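3.2 Cloth at rest

Textbooks on housekeeping tend to treat the folded napkin as its natural state. Our 319 household diaries from Neltstead suggest otherwise.
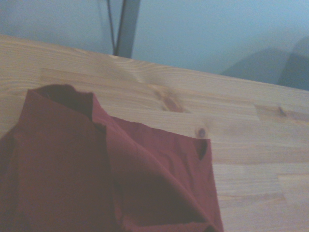

Figure 2. Dark red cloth, crumpled, on a pale wooden tabletop.

Following Pace and Aebischer, we call this condition 'resting': the cloth is neither in use nor put away, and its owner would describe it as tidy if pressed. The bunching in Figure 2, with one corner raised in a peak and a long crease running down from it, is what Messina codes as type 8. Diarists were more forgiving - 'on the table' was the usual entry, and one household in Lerkton kept it up for all of August. Folding was mentioned chiefly when visitors were expected.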